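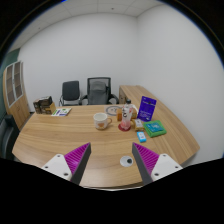 ## 4. What Collects on a Large Desk

The desks turned out to be the richest part of the survey, and we could easily have given the whole paper to them. Across the 36 desks we visited in the Flakamton building, we logged 918 loose objects that were not computers, phones, lamps or cables. Very few of these had anything to do with office work in the strict sense. Most were things to drink from, things to eat off, small boxes, and printed matter that had arrived from somewhere and stayed.

### 4.1 Drinks and their parking spots

Drinks are the most mobile things on a desk, and they are a delight to study for that reason. A mug or a bottle gets put down many times a day, usually without any thought, and the place it lands says a lot about which part of the desk is in real use. We called these places parking spots. On straight desks they fell mostly near the right or left edge. On the desks with a curved front they moved inward, toward the widest part of the bulge, where a person on either side can reach them.

Coasters were our favorite complication. We had expected a coaster to mark the parking spot, and in many cases it did, with a cup or bottle sitting squarely on it. But a good number lay bare while a drink stood somewhere else on the same desk. Figure 4 has a very clear case of this: a bottle with a little pale pink liquid in it and a white mug stand side by side on the wood, and the round dark red coaster lies off to the right of both. We coded such coasters as "present, unused at time of visit" and left it there. A coaster can be empty at ten and busy at five past.

Drinks also turned up in pairs far more than we had guessed - one cold-drink container and one mug, close together. We don't know whether a pair belongs to one person or two, and we did not ask, as our visits were meant to be as quiet as possible.

### 4.2 The back-of-desk cluster

Small boxes and cards behave quite differently. They gather toward the back or to one side, and they gather together. On desks with a side return, the cluster often formed close to the corner where the return meets the main top. We recorded a cluster whenever four or more small items stood or lay within a forearm's length of each other.

A typical cluster had something upright in it, most often a card stand or a sign holder, with flat packages in front. The upright piece seems to act as a kind of anchor. We love this finding, modest as it is, and it held up well when a second coder went through the desks again using the Pevov sheet (see Appendix B). The two coders drew the cluster boundary in the same place on more than 80 percent of desks. Where they disagreed, the trouble was almost always a plate, which one coder counted with the drinks and the other with the boxes.

Paper was harder. Booklets and loose sheets slide under and behind other things, and we recorded them only when at least part of the sheet could be seen from the front edge of the desk.

**Figure 4.** Curved-front desk with a bottle and mug near the center, an unused coaster to the right, and a back-right cluster of boxes, papers and a purple card stand. 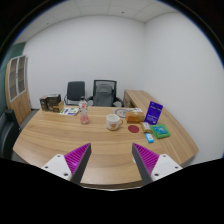
### 4.3 Open wood

The last measure in this section is the plainest. We wanted to know how much clear surface people keep right in front of them, so we laid the Velum grid (20 cm squares) over a plan of each desktop and marked every square with nothing in it. The open area was nearly always at the front, and it survived even on very full desks. People will stack boxes two and three high at the back before they let the front edge fill up.

Curved desks did especially well here. The rounded front gives a generous strip of wood that doesn't belong to any one chair, and small items drift onto it singly: a packet, a tin, a pen. These strays were coded apart from the cluster, even when they lay quite near it. Section 5 takes up the same measure for the meeting tables at Nartey, where the front and back of a table are a matter of opinion and the coding rules had to be rewritten - a job we enjoyed much more than we expected to.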